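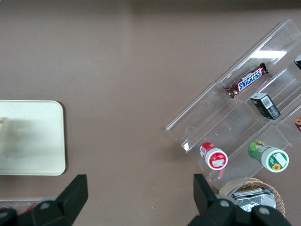 A clear display organizer with a candy bar and two bottles, one of the ordinary shelf arrangements discussed in the question.

Hedton Community Help
Category: Small Business and Trade
Status: Answered (3 replies)
Posted 2018-06-30

Question

Can a machine restock and tidy a small snack counter yet, or should we plan on staff doing it?

Our organization operates a refreshment counter in the entrance hall of a public building. The counter carries candy, bottled drinks, sandwiches and bagged snacks, 69 product lines in all. Opening hours are long and the counter is staffed by one person at a time. That person takes payment, answers questions from visitors, refills the displays and puts back items that customers have picked up and left in the wrong place.

The last two duties are the subject of this inquiry. Our management has been asked to report on whether they could be handed over to a machine in the next budget period. We received a leaflet in February from a supplier called Jasico which states that its two-arm unit is "ready for retail." A request for further particulars has not been answered.

We would be grateful for replies on the following points. Are such machines able to handle goods of different shapes and wrappings without a person standing by? Does the furniture of the counter have to be replaced? Is it reasonable to expect the machine to work at the same speed as an employee? We are not seeking recommendations of a particular make.

The counter is 215 centimeters long and is open to the public on one side only.

Submitted by the Facilities Office, Prastska Hall

Reply 1 (marked as accepted by the asker)

The three points are best taken separately, as suppliers tend to answer the easiest of them and let it stand for the rest.

On handling: rigid goods of a known shape are well within reach of present equipment. A boxed item or a capped bottle presents the same outline every time and does not change when it is gripped. Soft goods are a different matter. Foil packages and bags of chips fold and slide, and a grip that was sound on one bag may fail on the next bag of the same product. Sandwiches are the hardest of the common lines. The bread gives way under pressure and the filling moves. Our own cooperative took part in a supplier trial over 13 working days, and sandwiches were withdrawn from it on the second morning. Everything else remained in, although bagged goods needed frequent help from a person.

Clear plastic furniture should be mentioned here. Organizers, risers and stepped stands made of transparent material are popular on counters for good reason, but they are troublesome for cameras. Depth sensors may read straight through a panel or be misled by the glare on it, and the arm then strikes a divider it did not detect. If your displays are transparent, ask the supplier to demonstrate on your displays and not on its own.
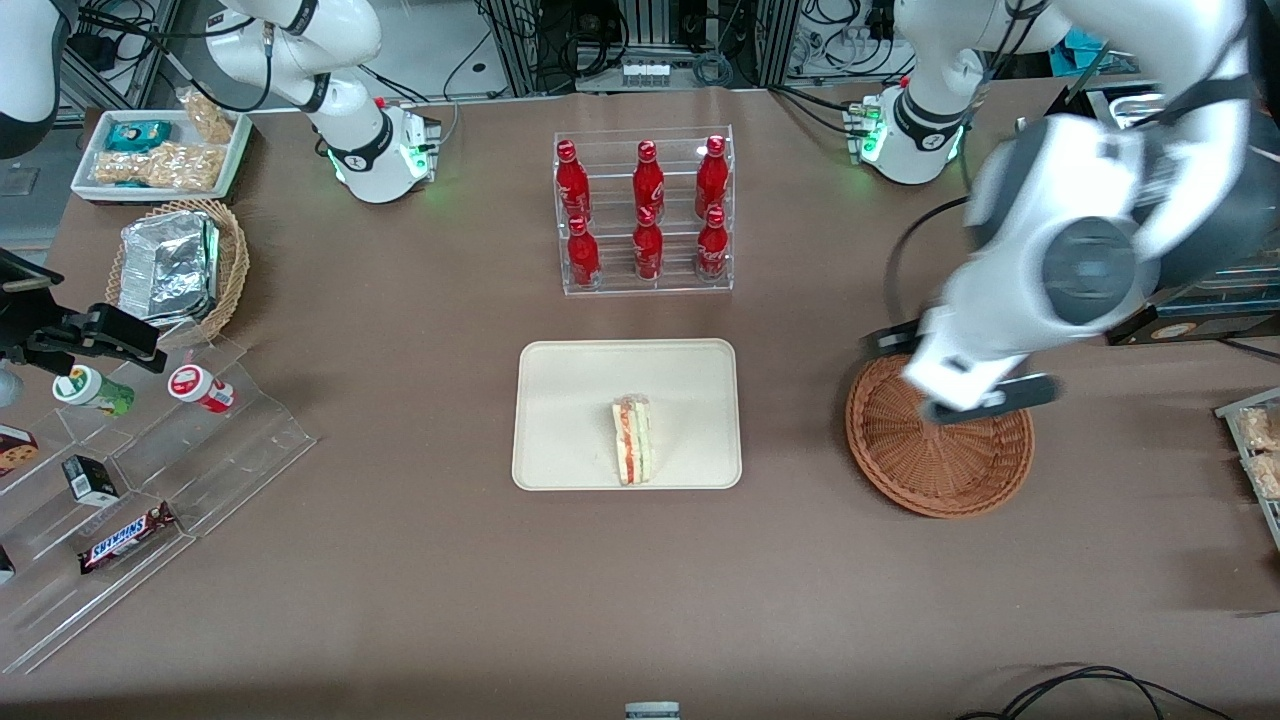
Kanako Ishida added a comment under this reply: I would put the tidying question ahead of the refilling question. Refilling can be arranged so that the stock always arrives in the same crate facing the same way. With tidying, the machine has to notice that something is out of place, decide what it is, and find where it belongs. In our shop a misplaced item is usually half hidden behind another one. No unit we have been shown could deal with that unless an operator took over the controls.

The author of Reply 1 responded: Agreed, and the asker should inquire about the operator in plain terms. Some demonstrations are run by a person guiding the arms from nearby or from another room. There is nothing improper in this, provided it is disclosed, but the wages of that person belong in the cost estimate.

To continue with the remaining points. On furniture: full replacement is seldom required, but fixed positions are. Trays and baskets should be fastened down or set into marked places. A basket moved a short distance by a customer is enough to spoil a placement if the machine works from stored positions.

On speed: no. During our trial the unit took 17 minutes to fill a display that an employee fills in four. The slower pace would matter less after closing time, and overnight work also removes the question of public safety at an open counter. If your building permits it, that is the arrangement I would examine first.

Reply 2

We were told the same thing by Ó Dubhghaill and it was not ready. Keep the staff.

Reply 3

With respect to the previous reply, the position depends on which duty is meant. Counting stock by camera is a settled matter in many shops and may save your attendant more time than an arm would. It requires no gripping at all. The attendant receives a list of what is low and brings only those items from the store room. We have used a system of this kind for more than a year - it misreads bagged snacks when they fall flat, and is otherwise dependable.

I would also advise against signing for a full budget period. Ask for a trial of several weeks on your own counter with your own goods, sandwiches included, and have an employee keep a written record of each occasion on which a person had to step in. The agreement should state who pays for damaged stock and for broken display units. Ours did not, and the matter took some time to resolve.

Ásdís Bach

Follow-up from the asker

The office thanks all who replied. The report will propose camera stock counting for the coming period and will defer the question of arms. Jasico has been asked in writing whether its demonstration is operated by a person. Sandwiches will continue to be put out by hand.

This question is closed to new replies. Related questions may be posted under Small Business and Trade.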